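Talk notes, Lornow club evening, 18 October 2023
(Ewan runs slides, I talk. Keep water near.)

Start: who we are. Student club, no lab, meet in people's homes. Thank Smaranda for the projector.

The task. Clear a table of groceries, one item at a time, pick, lift, put down. Sounds easy. Say why it isnt: packets slide, bags crumple, anything wrapped in clear plastic fools the model about where its edges are.

Why hand-held. Arm is expensive and we had to share it with the Leltus team. Gripper in your hand, you just do the task, the camera records it. Margaux did the first 270 demos in July, mostly alone. Pause here, let people clap if they want.

Then numbers. 624 demos now. Goal was 1000 by the end of term, won't make it, say so and move on. Don't apologise for two minutes like at the rehearsal.
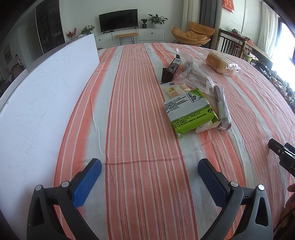 Soft stuff is the hard part. Myrto's rule: close slowly, stop when the pads touch, wait, then lift. We were all yanking. After she wrote the rule on the wall the demos got a lot more alike, and the policy stopped twitching before it grabbed.

What went wrong (be quick):
- everyone picks the easy item first, so the last item was always the same one. Now we draw the order from a cup
- Ewan is left handed, his demos looked like a different robot. Kept them in. Ask him to wave
- lost an evening to a full memory card. Check the card!!
- tablecloth moves with the packet if you press down too hard. Lift your wrist

Arkasano comparison, one slide only. They train on rigid blocks, we don't, so scores can't be compared directly. Someone WILL ask. Answer: Ileana has the table of results, find her at the break.

Next: same task, 3 different homes, see if it holds up. Need people with kitchens. Sign-up sheet is by the door, pass it round if the door is blocked.

If time: play the failure clip, the one with the bread. If no time skip, go straigt to questions.

Last slide = Ileana's email. Leave it up.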